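The Rules at Virnthorpe

Maximiliano Leiva had written the rules on the backs of feed-store receipts, because when the trustees of the Virnthorpe workshop asked him for a code of practice he was standing in line to buy chicken grit and didn't have anything else in his pockets. By the time he got home there were four receipts, and by the end of the week my kitchen drawer was full of them, and that is how I came to type up the house rules for teaching by hand, which went up beside the door in October and are hanging there still, a little wavy from the radiator.

I should say that I was married to Max's brother for a good long while, and when that ended I somehow kept Max. He came to supper on Tuesdays. He had put in 20 years at the cannery in Flekasholm, looking after the big arms that stacked the pallets, and he came away from it with all his fingers and a great many opinions. The arms at Flekasholm lived in cages. You locked the gate, you hung your own padlock on the bar, and you put the key in your own shirt pocket, and if another man's padlock was hanging there you didn't so much as breathe on the switch. Max approved of padlocks. He once gave me one for my birthday.

So when the workshop started teaching machines to set tables and fold dish towels, with people holding the grippers in their own hands and showing how it was done, he didn't know what to make of it. There was no cage. There was no gate to lock. There were just nice people at nice tables, pinching things.

"Where's the danger?" I asked him, spooning out the beans.

"That's what worries me," he said. "I can't find it."

He went in and sat on a stool for most of a week, looking for it. He watched the Miyazaki sisters, who shared a table by the window and were so quick and so alike in their ways that the schedule only ever said Miyazaki, as if they were one person with a very long shift. He watched a retired piano teacher who hummed. He wrote on his receipts. And what he found, he told me, wasn't danger at all in the way he was used to it. It was carelessness of a quieter sort. A person would reach for a cup while still talking over her shoulder, and miss, and laugh, and reach again. The miss went into the lesson along with everything else.

"Whoever learns from that," Max said, "learns to miss and laugh."

I told him there were worse things to learn, and he said not with my good cups there weren't.

The first draft had 54 rules. I know because I typed every one, on the old laptop with the sticky spacebar, while Max walked up and down behind me eating crackers. Some of them were about screws and some were about fingernails. One was about humming, and I made him take it out. One said only BE SENSIBLE, in capitals, and I asked him how he planned to inspect for that, and he ate another cracker and thought about it and let it go, though I could see it hurt him.

The trustees sent it back with a kind note asking whether it could be made to fit on a single sheet. He was sore about that through two suppers. Then on the third he came in with his coat still on and said he'd been going about it backward, that he'd been writing down everything a person could do wrong, and a person could go on doing things wrong until the cows came home. What he wanted was a small number of things a person would do every time, so that they'd be done before the day had a chance to get interesting.

We cleared the plates and pushed the lamp to the far side of the table, and he laid a pair of grippers down between us as if he were putting out the silver. I had never had one in my own hand before. It was a friendlier thing than I expected, black all over except for the little brass rings at the joints, and he had me open it and close it over the bare wood until I stopped giggling. Then he went through the rules one at a time, with me doing whatever he said, and any rule I couldn't follow without asking a question got crossed out and written again.

It was past eleven when we finished. I typed it the next morning, exactly as he had it, and I've copied it out below because people do ask.

HOUSE RULES FOR TEACHING BY HAND

1. Before you take up the grippers, look them over. Feel along the edges of both pads with a clean fingertip. If you find a burr or a rough spot, write it in the book and ask at the desk before you go on.

2. Clear your table of everything that isn't part of the lesson. Your coffee isn't part of the lesson.

3. Start open and start empty. Hold the fingers wide over bare table, and keep still for one slow breath before you reach for anything.
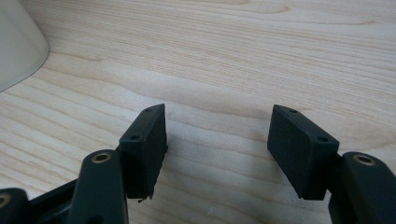 4. Reach once. If you miss, stop, go back to open and empty, and mark the try as a miss. There's no shame in a miss that's marked.

5. Don't squeeze harder than the thing needs. If you wouldn't hold an egg that way, don't hold the egg that way.

6. Put a thing down before you let go of it.

7. Nobody's face, mail, medicine or bank card goes on the table. If one gets there by accident, stop and tell the desk, and that lesson gets thrown away.

8. If you are tired, say so. After 10 lessons you're tired whether you say so or not, and you will go and sit down.

9. Leave the table the way you'd like to find it.

Well, they took it. They changed "thrown away" to "deleted" and then, after Max had a word, changed it back. I thought that would be the end of the matter, and I went back to having my Tuesdays for beans and gossip.

But rule three gave trouble, and it was the Miyazaki sisters who gave it. They were very polite about it. They had gone along with the rest, even the coffee, but the slow breath bothered them. The older one had worked it out on the back of the schedule. They had done 212 lessons between them since the sheet went up, she said, and that was 212 breaths of two grown women pointing at a table with nothing happening, and couldn't it be a quick breath, or could they perhaps breathe while reaching, as people generally did?

Max took that home with him and brought it to me, and I'll admit I sided with the sisters. I said a rule ought to earn its keep. I said he was just missing his padlock.

He didn't answer right off. He turned his fork over a couple of times.

"When I hung my lock on the bar," he said, "it took me as long as it takes to hang a lock. And the whole time I was doing it, I was thinking about the machine. I wasn't thinking about my lunch or my brother. The lock kept the gate shut, sure. But it also kept me there a minute."

I passed him the bread.

"They haven't got a lock," he said. "So I gave them a breath."

He went in the next day and told the sisters the same thing, or I suppose he did, for he never would tell me how it went. What I know is that the younger one went out to Flostberg that weekend to see their mother, and came back with a jar of gooseberry jam with his name on the lid, spelled wrong, and that the rule stayed the way it was. The older one told me later, when I brought the new typed copy in (the first had gotten too wavy to read), that she had started doing it at home before she picked up the kettle. She said it a little crossly, as though he'd put something in her purse.

I stayed a while that afternoon, since it was raining and I'd left my umbrella on the bus. The piano teacher was in, humming away. She took up her grippers and ran a finger along the edges, and opened them over the table, and the humming stopped. I found I was holding still myself, with my wet scarf in both hands. Then she reached for a teaspoon, and got it, and started up again right in the middle of the tune.

I told Max about it on Tuesday. He wanted to know if she'd put the spoon down before she let go of it, and I had to tell him I hadn't noticed, and he shook his head at me and asked if there were any more beans.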